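Open day, demonstration area: pre-opening safety checklist
Date of check: 20/11/2022
Checked by: Mitiku Wako
Site: Workbridge, demo room 2
Demonstration: two-arm table task, cups and tray

1. Access and floor
Walkway clear from door to barrier — OK
Barrier posts linked on all sides — OK after correction. One chain was unhooked on the window side.
Fire exit unobstructed — OK
Comment: the Namedis stand next door had boxes over the yellow line. Spoke to them and they were moved before doors.

2. Arms and mounting
Base bolts checked with torque wrench — OK
Joint covers secure — OK
Cables clear of joints through full movement — OK, see comment
Gripper pads fixed, no loose screws — OK
Comment: both arms were run through the full routine at demo speed with the operator at the stop button. Cable on each arm has enough slack at the elbow. Recheck at the midday break, as the slack can creep towards the wrist.

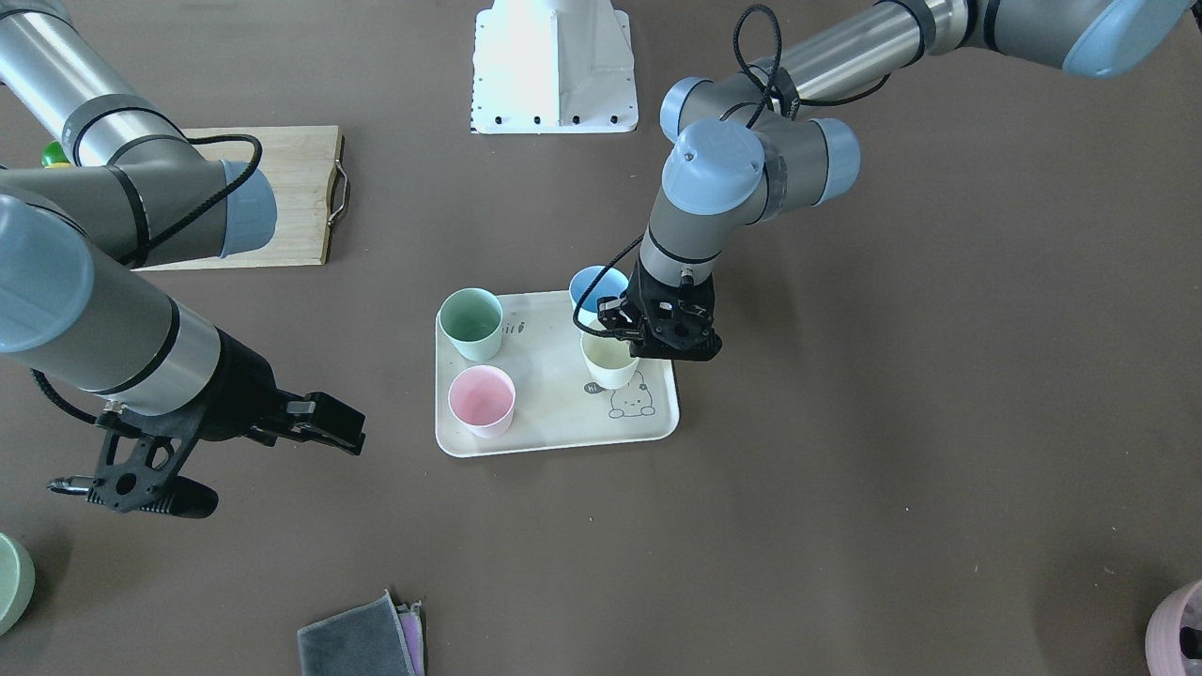
The stop button was then pressed twice, once with the arms moving and once at rest. Both arms held position each time. Reset needs the key, and the key stays with the operator. It was left in the switch at the April open day and must not be again.

3. Table and items
Cups are plastic only, no glass or china — OK
No cracked or chipped cups — OK
Tray sits flat — OK
Folded cloths and basket kept to the edge of the table — OK
Table surface clean — Action needed
Comment: crumbs on the tabletop near the cups. Wipe down before the first group and between groups. No food past the barrier, staff included.

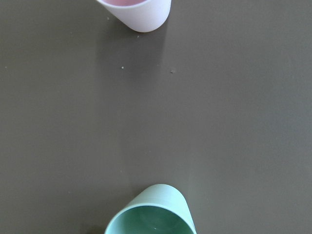

Workbridge Demonstrations and Visits Team

4. Visitors
Group size notice on door — OK
Children stay with an adult behind the barrier — brief stewards
Cups handed to visitors only when arms are parked — brief stewards
Comment: the McPhee party want to stand closer for photographs. Allowed with power off and the operator present.

5. Electrical
Control cabinet, asset no. 743, locked — OK
Trailing leads covered — OK
Test label in date — OK
Comment: extension lead borrowed from Jallesport had no test label. Taken out of use and tagged.

6. Outstanding
Wipe table — operator, before first group
Recheck cable slack — M. Wako, midday
Return untested lead — M. Wako, Monday

Result: may open once the table has been wiped.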